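Shirts, hangers and a lot of log files: the Mamo gallery

I promised a proper gallery page back in February and then kept finding other things to fix, so sorry to the people who asked twice. Mamo is our hanging-up-clothes project. I look after the software side, so this page leans heavily towards control loops, planners and the tools I use to find out why something went wrong. If you came for motors and gearboxes you may be a bit disappointed!

A quick sketch of how it hangs together. There are two arms, and one policy drives both of them. It takes in the camera views and the joint positions and gives back a short run of future joint targets for the pair, which we call a chunk. Underneath sits Fornodeck, our scheduler, which decides how much of each chunk to use before asking for a new one. Underneath that is an ordinary joint controller which I wrote in a hurry and have been apologising to ever since.

The hard bit, software-wise, is the hanger going into the collar. Both arms are tied together through one bit of plastic and one bit of cloth, and if the left is even slightly behind the right then the whole lot twists. For ages we were running the two command streams from separate processes (it seemed tidy at the time) and they drifted apart whenever the logger got busy. Now they share a clock and go out in the same message, and an awful lot of what I'd been blaming on the policy simply went away.
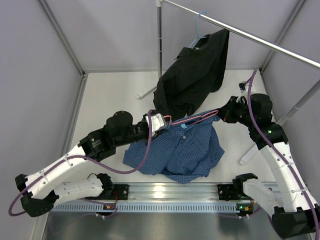 I still keep a plot of the left and right timestamps open on my second screen, mostly out of habit. If the two lines separate, I stop the run and look at the logger first. On Wednesday it was a full disk. Again.

Chunk length is the thing everyone asks me about, so let me get it over with. We predict 64 steps and started out by playing every one of them before replanning. It looked lovely and smooth, and it was hopeless with fabric, as by the end of a chunk the arms were acting on a shirt that had moved on without them. Then I went too far the other way and replanned at every step, which gave us a nasty shiver in the wrists – each new plan disagreed a tiny bit with the last one and the controller faithfully followed all of them.

What we do now is replan part way through and blend the new chunk into the old one over 6 steps. The blending is done in joint space, except for the gripper commands, which are never blended. I learnt that one the slow way. Average an "open" with a "close" and you get a half-hearted squeeze that drops whatever it's holding and doesn't even show up as an error.

Perception next, and I'll try not to go on. We had a separate shirt finder for a while, called Illero, that marked the collar and both shoulders and handed those points to a planner. It was very good on shirts lying flat. On a heap it would confidently put a collar in the middle of a sleeve, and the planner would believe it, because I'd never given it a way of saying it wasn't sure. Illero is retired from the live loop now but I still use it offline for sorting recordings, and it's great at that!

The wrist views matter far more than I expected when we began. From further back you get the general lie of the cloth, but the small stuff (a button, the inside of a collar, which layer is on top) only really comes through close up. The price is blur. The camera rides on the arm, so the quicker the arm goes, the worse the picture gets, and the policy has to make decisions from it anyway.

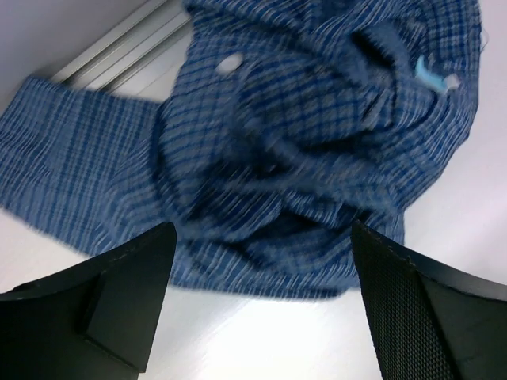 I did try throwing away the blurry frames in training. The sharpness check took me an afternoon and I was rather proud of it. Results got worse, and when I went through what had been dropped it was nearly all of the fast moves, so the policy had hardly any examples of moving quickly near cloth. The filter came out the same day. These days I only drop frames that are late or repeated, and I leave the smeary ones alone.

On the tooling side, the thing I'd save from a fire is the replay viewer, Brollness. You drag a slider and it shows every camera together with what the policy asked for and what the joints did, in two colours. There are 4,000 episodes in there at the moment. It used to take an age to open one, until I stopped it decoding every video from the beginning each time (yes, really, every time, for months). You can now search by tag too, so I can pull up all the runs marked "collar slipped" and watch them one after another with a cup of tea.

Still on my list, in no special order: a proper recovery behaviour for when the hanger goes in on one side only, a warning light in Brollness for clock drift so I can have my second screen back, and moving the blend settings out of the code and into a file. At present there are 3 copies of them and they don't all agree. I know which one is right, I think.

More pictures when I've sorted through the next batch of recordings.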